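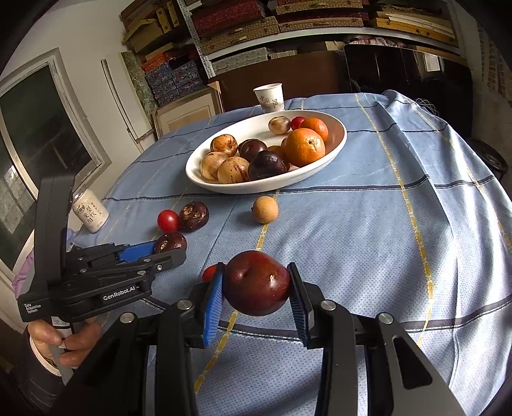 # Projektbericht: Pflaumenmus mit weniger Zucker

Kurs Ernährung und Hauswirtschaft, Gruppe 4
Lauri Lindqvist, Jonalyn Fajardo

## 1. Fragestellung

Wir wollten wissen, wie weit man den Zucker in Pflaumenmus reduzieren kann, ohne dass es zu dünn oder zu sauer wird. In vielen älteren Rezepten stehen 500 g Zucker auf ein Kilo Früchte. Jonalyns Großmutter in Lutholm kocht ihr Mus fast ohne Zucker, dafür sehr lange. Von ihr stammt auch der Hinweis, die Pflaumen über Nacht mit dem Zucker stehen zu lassen.

## 2. Material

- dunkle Pflaumen vom Hof Neagu, reif, aber noch fest
- Haushaltszucker
- Zimtstange, Zitronensaft
- zwei Bräter, Küchenwaage, Einstichthermometer
- Schraubgläser, vorher ausgekocht

Die Pflaumen haben wir am Samstag abgeholt und noch am selben Tag entsteint. Früchte mit Druckstellen haben wir aussortiert und für Kompott verwendet. Gewogen wurde immer ohne Stein.

## 3. Durchführung

Es gab drei Ansätze mit jeweils 700 g Fruchtfleisch:

| Ansatz | Zucker | Zitronensaft |
|---|---|---|
| A | 350 g | 1 EL |
| B | 150 g | 1 EL |
| C | 72 g | keiner |

Alle Ansätze standen über Nacht zugedeckt im Kühlschrank. Am nächsten Morgen kamen A und B gleichzeitig in den Ofen (150 Grad Umluft, Tür einen Spalt offen), C erst danach, weil wir nur zwei Bräter hatten. In der ersten Stunde wurde nicht gerührt, danach alle 20 Minuten. Fertig war das Mus, wenn ein Holzlöffel auf dem Boden eine Spur zog, die nicht gleich wieder zulief.

Ansatz A war nach gut zwei Stunden so weit, B brauchte eine halbe Stunde länger. C haben wir nach dreieinhalb Stunden herausgenommen, da war der Rand schon recht dunkel. Das Mus wurde heiß abgefüllt.

## 4. Verkostung

Verkostet wurde im Kurs, 18 Personen, jeweils auf Weißbrot und ohne Angabe der Zuckermenge. Bewertet wurden Süße, Säure und Streichfähigkeit.

Ansatz B bekam die besten Noten. A fanden viele zu süß, die Konsistenz wurde aber gelobt. Bei C gingen die Meinungen auseinander. Einigen schmeckte er kräftig und fast wie Dörrobst, andere störte ein leicht bitterer Nachgeschmack. Den führen wir auf den dunklen Rand zurück.

## 5. Fehlerquellen

C lief allein im Ofen, A und B zu zweit. Das ist kein sauberer Vergleich. Außerdem fehlte bei C der Zitronensaft, sodass sich nicht sagen lässt, ob der Geschmack am Zucker oder an der Säure lag. Die Haltbarkeit konnten wir in der Projektzeit nicht prüfen.

## 6. Ergebnis

Für den Hausgebrauch empfehlen wir 150 g Zucker auf 700 g Fruchtfleisch. Mit weniger geht es auch, man muss dann aber häufiger rühren und die Temperatur gegen Ende senken. Die restlichen Gläser stehen im Vorratsraum, zweites Regal, beschriftet mit A, B und C. Ein Glas von jedem Ansatz bleibt bis Dezember ungeöffnet.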